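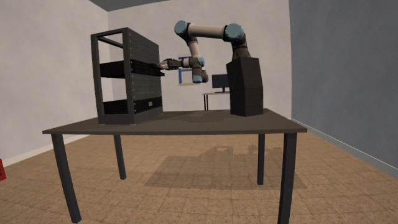
Flatolwood opens repair desk for small businesses in Brolard

Brolard, November. Flatolwood, a supplier of office network services, opens this month a repair desk for small businesses in the centre of Brolard. Customers can bring routers, switches and backup units without appointment, from Friday.

The first check is free of charge. A written price is given before any work starts, and most repairs will be ready in 7 days.

"Many shops throw away equipment which can still serve them for years," says Esther Ndung'u, head of service. "We want that they ask us first."

The desk will keep 500 spare parts in stock. Firms with a Stumance service contract pay the parts only.

Press contact: Hazem Ezzat, Flatolwood press office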